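Zieliński slatted work table, short review

Bought for: taking old computers apart without wrecking the dining table. Had it since June.
Score: 7 out of 10

Quick one as I've got a tower to finish before tea. Wanted a bench with a top you can't scratch to bits or soak in coffee. Looked at the Brarkitz (too low, and the top is chipboard) and the Clerkus, which was out of stock everywhere I tried. Ended up with the Zieliński, 59 quid plus delivery. Lena Krajewska at work has the same one for her bike bits and wouldn't shut up about it.

Putting it together

Took me around 50 minutes. Instructions are all drawings, no words, and step 3 has the brackets the wrong way round. Zbigniew Ziółkowski spotted it, I didn't. Hex key in the box is soft, use your own. Do the corners up loosely first, square it, then tighten. Went back a week later and nipped everything up again, hasn't moved since.

In use

Solid. Aluminium slats so no worries about scratches, and a full tower laid on its side doesn't make it wobble. You can lean on it to get a stubborn power supply out and it stays put. Height is good for standing, bit tall if you're on a kitchen chair.

Gaps between the slats are the big gripe. Screws go straight through. Every time. I keep a Sultus magnetic tray at the back now and a towel on the floor, which helps. Small springs still vanish. Also freezing on the forearms first thing in the morning, wear sleeves.

Cleaning is easy enough, brush the dust through and hoover underneath. Thermal paste wipes off the rails with a bit of alcohol, just do it before it dries or your there all evening.

Current job is a Dell, side panel off, processor socket empty, power supply with the blue latch still in the bottom of the case.
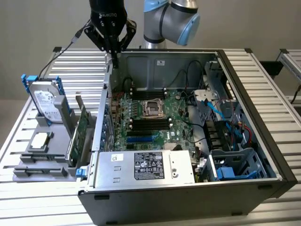

Good and bad

Good: stiff, wipes clean, shrugs off sharp case edges, decent price.
Bad: eats screws, rubbish hex key, drawings are wrong, no shelf underneath and the add-on one costs silly money.

Would I buy it agian? Yes, with a mat.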